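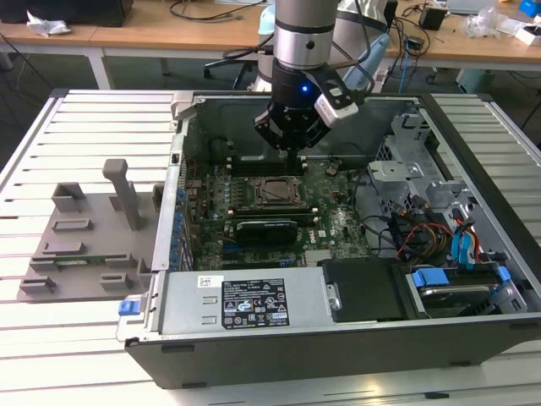 Page 2 of 60

Popular Music on Film – Handout for Week 4
How a concert film is put together

Last week we spoke about the studio album and how the listener receives it. Today we move to the concert film. Please read this handout before the seminar, and bring your notes on the two songs you have chosen.

1. What we mean by a concert film

A concert film shows a performance that had an audience. The performance may come from one evening or from several evenings which are cut together. It can contain interviews and backstage material, but the songs carry the time. When the interviews carry the time, we speak in this course of a music documentary. The border is not sharp, and you may argue for another border in your essay if you explain it well.

2. Our main example

We will work with "Postesus", a film of the band Plumevlow playing in the Echeverri theater. It was recorded in February over two nights. The theater has 667 seats, which is small for this kind of film, and you can hear it. The clapping has separate hands in it. In a stadium recording the audience becomes one sound, like rain.

The band is a quartet: voice and guitar, bass, keyboards, drums. The singer speaks very little between songs. The director kept nearly all of these silences, and many students find the first part slow for this reason. I ask you to watch it a second time before you decide.

3. Sound first

In most concert films the sound is mixed before the picture is edited. The editor receives a finished song and must find images for it. Listen to the opening number, "Dramby", with your eyes closed. Write down in which moment you hear the room and in which moment you hear only the instruments. Then watch the same song with the picture. Does the camera go far away when the room becomes louder? In the first verse it does. In the last chorus it does the opposite – the room is very loud and we are close to the drummer's face.

Some terms you need:

Dry sound: sound with little or no room in it.
Audience track: microphones directed to the public, mixed under the music.
Patch: a part which is recorded again later, to repair a mistake on stage.

Patches are normal. Please do not write in your essay that a film is "fake" only for this reason. It is more interesting to ask what the film promises to the viewer and if it keeps this promise.
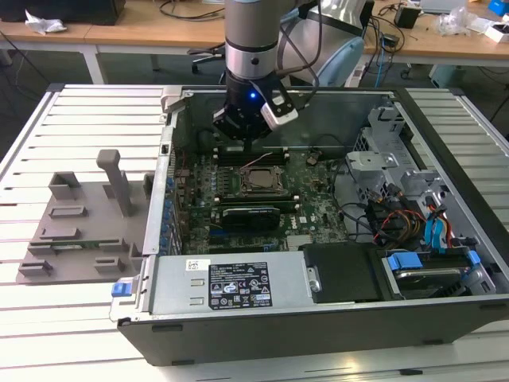 4. Cutting on the beat, and against it

Beginners believe that every cut should fall on a strong beat. Try it with any song and after one minute you will be tired. In "Dramby" there are 60 cuts, and a good part of them come a little before the beat, so that the new shot is already there when the drum arrives. The ballad in the middle of the film has only 2 cuts. The camera stays on the keyboard player, also when she does not play.

The whole film has 291 shots. For a film of this length it is a low number. Compare it with a music video that you like, and count only the first verse.

5. The audience as a character

We see the public late, after the third song. Before this moment they exist only as sound. Notice who is shown: people who stand still, one couple talking, a man who looks at the floor. The usual images of raised arms are kept for the encore.

6. For the seminar

Choose one song from the film and prepare a short table with three columns: time, what we hear, what we see. Half a page is sufficient. Mark one place where sound and picture do not agree, and be ready to play it for the group.

The written version is to be handed in by Saturday, December 9, 2023. Late work is accepted only if you wrote to me before this day.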